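About the Isley Robotics Program

The Isley Robotics Program is the after-school and elective robotics course of Pananis Technical High School. It is open to students in grades nine through twelve and enrolls 40 students each school year. No earlier experience with programming or electronics is required for the first-year course.

The program began as a lunchtime club that built small wheeled robots for regional contests. It became a credit-bearing elective when the school opened the Jayasinghe Workshop, a 3,000 square foot space on the lower level of the science wing. The workshop is shared with the engineering drawing and wood shop classes – robotics students have the use of it every weekday after the last bell and on Saturday mornings during competition season.

Our Course of Study

Students move through the program in 4 stages. The first covers safe use of tools, basic wiring, and written programs for a single motor. The second introduces sensors and simple vision. The third is devoted to robotic arms and the handling of objects, and the last is a team project chosen by the students and approved by the faculty.

The third stage has grown the most in recent years. Students work at a two-armed station and plan how each arm will approach, grip, and set down ordinary things such as a packet of spaghetti or a tube with a screw cap. Each team keeps a shared logbook in which grip positions, speeds, and failed attempts are written down by hand and initialed at the end of the session.

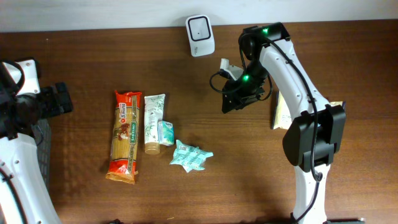 Do students need to know how to program before they work with the arms?

Students are expected to have finished the first two stages, where programming is taught from the beginning. Those who transfer from another school may take a short placement task in its stead.

Competition

Each year the program enters teams in the Pleltuvham Challenge, a two-day contest in which student-built systems sort and pack household goods under a time limit. Teams are formed in the fall, and the faculty reviews their designs in December. Every team includes at least one first-year student, who is assigned a working role in testing or documentation. Team members must remain in good academic standing throughout the season.

Fees and Equipment

The yearly program fee is $280 and covers parts, safety glasses, contest registration, and travel to the contest. Families who would find the fee difficult may request a full or partial waiver through the school office. Requests are confidential and have no bearing on team placement. Laptops are available for use in the workshop and may be signed out overnight with written permission from a parent or guardian.

Visiting the Program

Prospective students and their families are invited to the next open house on Tuesday, November 19, 2024, in the Jayasinghe Workshop. Current students will be at the benches to answer questions, and application forms will be available at the door. Visitors should enter through the east doors and sign in at the front desk. Closed-toe shoes are required in the workshop.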